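Home and Shop Automation | Grant Reports

July, interim report
By Tsegereda Woldemariam

Dear colleagues at Maurya,

With this report I inform you about the second period of the project Skirano. The question you gave us was simple to write and difficult to answer: can a machine with two arms do the small chores of a kitchen or a corner shop, at a quality which a normal person would accept? After this period my answer is "some of them, slowly". I will explain where we stand.

We decided in spring to stop with folding cloth and to work only on putting groceries in their place. It was a hard decision, as the folding work had taken many weeks. But the shop chain Tovedeo, our partner for the later trial, told us clearly that bottles and snack packages are their daily work and towels are not. So the present work is on a plain table with a pink basket, bottles and packages, and the two arms must share the space without disturbing each other.

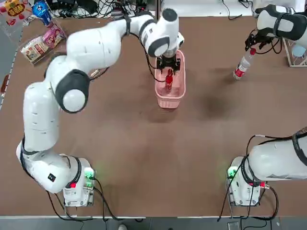
Wirnow wrote after reading the draft of this report that a shop worker fills a basket while talking to a customer, and that we should compare with this and not with our own results from last year. I think the remark is fair. In the next period we will measure a person doing the same chore, with the same objects, and put both results in one table.

For now I can give only our own numbers. We made 100 trials of the basket chore. In 13 of them a person had to step in. Four of these were stopped because the two arms came too close to each other, and the others were problems of grip or of placing. The trials were done with a fixed set of objects, so please do not read them as a promise for a real shop, where the stock changes each week.

The bottles teach us the most. A bottle held by the neck can swing a little when the arm stops, and then the bottom touches the wall of the basket. We made the last part of the movement slower. This helps with the placing, but it makes the whole chore longer, and Tovedeo has already asked us about the time. I do not have a good solution yet.

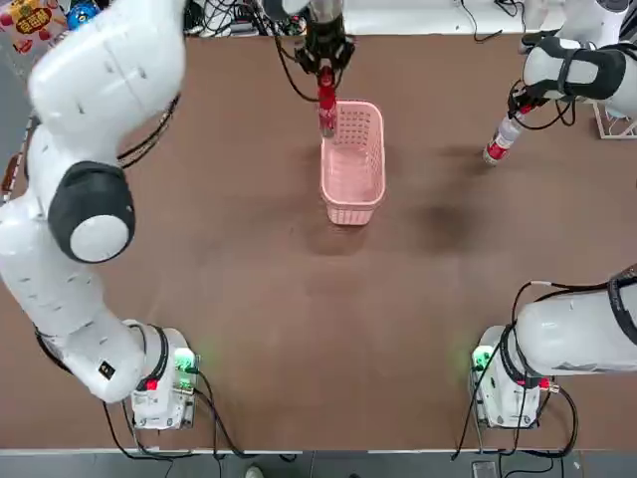
Red bottle held by the neck over the basket.

The other open point is training data. We have now 256 recorded demonstrations, less than we planned for this date. Two people can guide the arms well enough to record, and one of them was away for part of the period. I would like to train a third person from the present budget, and I ask for your agreement to this.

Soft packages remain weak. The gripper closes well on a can or a bottle, but a bag of snacks changes its shape and the arm has no feeling for this. For the next period we added a small display rack, so that the chore becomes closer to filling a shelf.

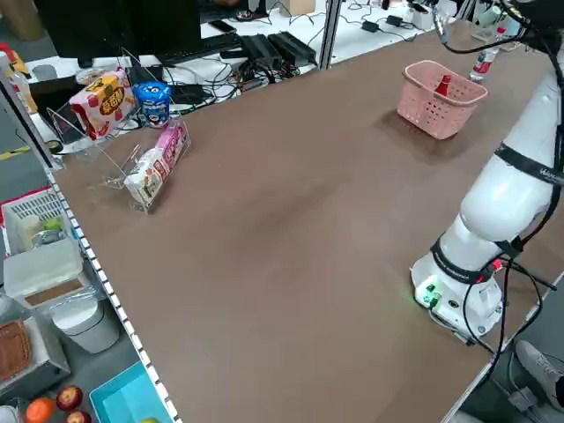

Plan for the next period

First we repeat the basket chore with new bottles which the system did not see in training. After this we start with the rack, upper tier first. The visit to Tovedeo stays as agreed, on a Saturday before the shop opens, and we will only observe the staff and take notes. No machine will be brought there.

The spending is inside the budget, with the exception of spare gripper fingers, where we needed more than expected. The cost sheet was sent to you separately. If you have questions on it, please write to me before the next call.

With kind regards,
Tsegereda Woldemariam

Contact the project office | Skirano project reports | Back to top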